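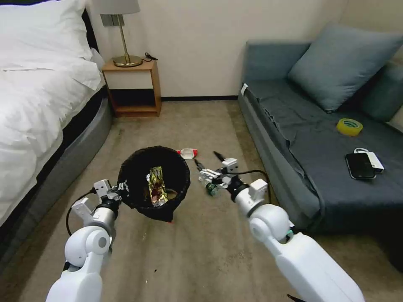 The Skorker guesthouse in Drirnbridge will change its room-cleaning order in March, moving litter pickup ahead of bed stripping in all 20 rooms. Under the current schedule, staff strip the bed first and work down to the floor, with the bin emptied at the end. The new sequence starts with the bin. In the carpeted rooms, a lined black bin is brought out onto the open floor, wrappers and other loose packaging go into it, and the bag is tied off before any linen is moved. Small specks on the carpet are left for the vacuum cleaner, which stays as the last step.

The change follows a review of room turnover by Chmielewska, the contractor that has handled cleaning at the property since it reopened. The review covered 321 room cleanings. It found that bedding pulled to the floor before pickup often gathered small litter, which then went down to the laundry with the sheets. Foil wrappers and bottle caps were the items most often removed from the machine filters.

The written procedure also separates litter from guest property. Anything on the carpet that is plainly packaging may be thrown out. Drink bottles are collected separately, drained in the bathroom sink and placed in the recycling sack on the cart. Items on a sofa, bed or nightstand stay where they are unless the guest has checked out. Phones, chargers and cables are not to be unplugged, coiled or moved to another surface.
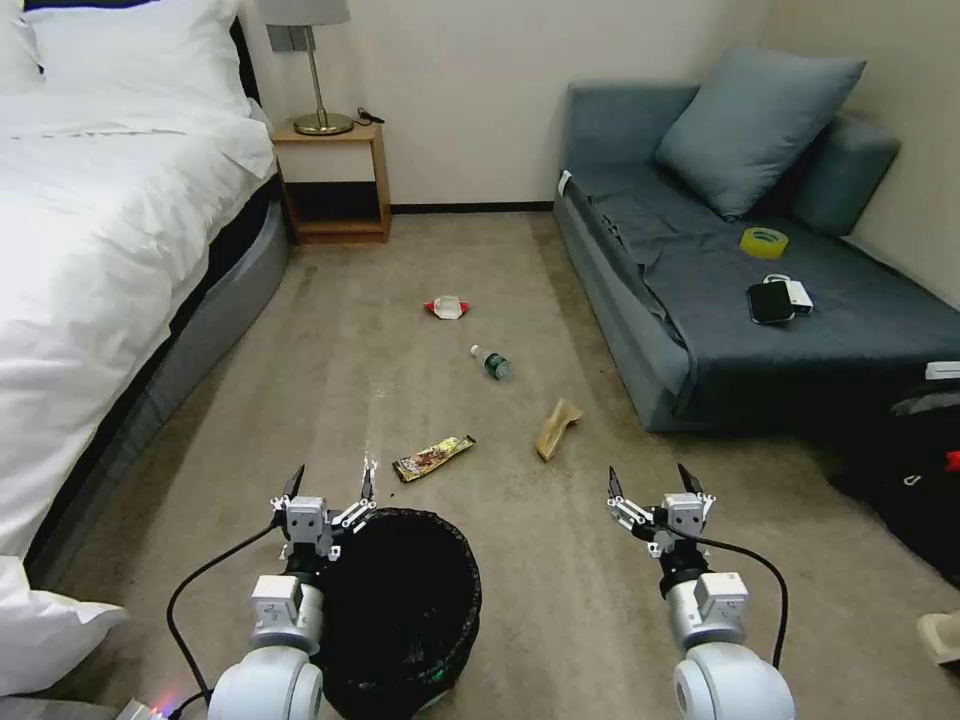 Bottle and wrapper on the carpet; phone, power bank and tape on the sofa.

In checkout rooms, personal items are bagged, labeled with the room number and taken to the front desk before vacuuming begins. The desk will hold them under the existing lost-property rules. Bags and footwear on the floor of an occupied room may be lifted for vacuuming but must be set down in the same place.

Throws and cushions are handled after the floor is clear. Duvets that hang to carpet level are to be folded back onto the mattress during pickup, so that the strip along the bed base can be checked.

Chmielewska has allowed 5 extra minutes per room during the changeover. Two rooms on the upper floor will use the new order first, starting on a Wednesday, and the rest will follow once the carts have been refitted with a second sack holder. The holders are being supplied by Starnard. Room rates and checkout times are not affected.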